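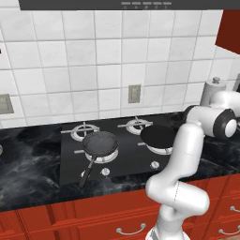

Séance 2 : le poste de cuisson automatisé et ceux qui travaillent autour

Support de cours, module « Organisation du travail et automatisation »
Version du dimanche 7 septembre

1. Le cas étudié

Trorningate prépare des plats pour des cantines d'entreprise. Son atelier de Cluvham emploie 53 personnes et sort 3000 repas par jour. En juin, la direction a décidé de confier une partie de la cuisson à un bras robotisé. Le projet porte le nom de Remadon. L'intégration est assurée par la société Ivanov.

Avant toute installation, le poste a été modélisé en simulation. La vue placée en tête de ce support est une image de synthèse : un bras blanc devant une plaque en verre noir à quatre brûleurs, avec les deux récipients à l'avant. Le décor est celui d'une cuisine ordinaire, avec hotte et meubles rouges. L'atelier réel est plus grand et son plan de travail est en inox.

2. Découper la tâche

« Surveiller une poêle » figure sur une seule ligne dans la fiche de poste. Pour le robot, il a fallu la décomposer :

- repérer la poêle et la direction du manche ;
- approcher sans heurter la hotte ni le mur ;
- saisir, déplacer, reposer sur le bon brûleur ;
- régler le bouton ;
- décider que la cuisson est terminée.

Les cuisiniers ont participé à ce découpage. Plusieurs gestes n'étaient écrits nulle part, par exemple tourner le manche vers le côté pour laisser passer un collègue. Sur la vue, le manche de la poêle avant gauche part en diagonale et dépasse du verre. Dans une cuisine partagée, c'est un point à discuter avec l'équipe.

3. Ce qui change pour les équipes

Le port de charges diminue, de même que le temps passé devant la chaleur. Les aides de cuisine signalent en revanche davantage d'attente : il faut rester près du poste au cas où le bras s'arrête. Cette attente n'était pas comptée dans les horaires prévus.

Le dernier point de la liste, décider de la fin de cuisson, est resté au cuisinier. Il valide sur un écran. Les plus anciens y voient une perte, car ils jugeaient jusque-là à l'odeur et au bruit.

La simulation a enregistré 1553 essais. Elle ne contient aucun personnage. Les questions de circulation, de partage du plan de travail et de nettoyage ont donc été traitées à part, en réunion d'atelier.

4. Vocabulaire à connaître

Travail prescrit : ce que dit la fiche de poste.
Travail réel : ce que la personne fait pour que le plat sorte.
Reprise en main : passage de la conduite automatique à la conduite manuelle.

5. À préparer pour la prochaine séance

Choisir une tâche observée en stage et la découper comme au point 2. Indiquer pour chaque étape qui la réalise aujourd'hui et qui intervient en cas d'arrêt. Une page au maximum, à déposer avant le cours.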